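3.2 Collecting the demonstrations

All demonstrations were given by remote control. The operator sat out of the robot's reach, wore a headset showing the view from the head camera, and moved a pair of hand controllers. The position of each controller was mapped to the wrist of the matching arm, and the trigger closed the hand. We had first tried guiding the arms by hand, as in our earlier work on the Dultetti bin task, but a person standing between two arms blocks the head camera for much of each run. With two arms moving at once, it was also hard for one person to guide both smoothly.

The task set was built around produce handling at the Tirkstead site. Each task asks the robot to move one kind of item between a crate and another place within reach. Firm items such as cucumbers can be picked up with one hand and need little care. Bunched items are harder. They change shape when lifted, they hang below the grip, and too much force at one point damages them. For these we asked operators to use both hands and to keep the hands level until the bunch was over the crate.

Three operators took part. Each had 22 minutes of free practice before any recording was kept. We gave them the goal of each task and the rule about both hands, and left the rest to them. As a result the demonstrations differ in speed, in the height of the lift, and in which hand moves first. We did not try to remove these differences. A run was dropped if an item fell outside the crate, if an arm hit its joint limit, or if the operator asked to start over.

After filtering we had 130 demonstrations for each of the 4 tasks. Recording ran on and off until 13/08/2024, with a break while the left wrist was being repaired. The crates were moved by hand between runs so that the policy would not learn one fixed position. Items were placed back at a random spot in the source crate, and the operator was given a few seconds to look at the new layout before the run began.

Each run was stored as joint angles, hand commands and head camera images, all brought to the same clock. Delay between the controller and the arm was small enough that operators stopped mentioning it after practice, though it still shows in the data as a slight overshoot when a hand changes direction. We left this in for training. Smoothing the paths made the recordings look better, but in early tests the policy trained on smoothed paths closed its hands too soon.

Figure 3 gives the head camera view during the grape task. The hands are on either side of the bunch and the crate is directly under it. The policy has to learn from views of this kind, with other crates and produce also in sight. 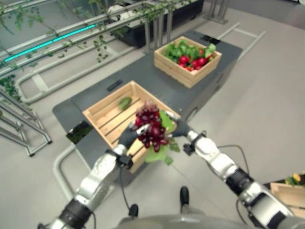
Figure 3. Two-handed hold in the grape task, head camera view.

One operator remarked afterward that the hard part was knowing how tightly she was holding, as the controllers gave her nothing to feel and she had to judge it by eye. The other two said much the same when we asked them. Both had settled on closing the hands in small steps and watching for the fruit to shift. This habit can be seen in the hand commands, where the bunched tasks show several short closing moves and the firm tasks usually show one.

We considered adding a vibration signal tied to motor current, as is done on the Starkach controller. It was left out of this study because the current reading on our hands is noisy at low force, which is the range that matters for soft fruit. Operators therefore worked from vision alone, and the policy was given no force input either. Training on these recordings is described in Section 3.3.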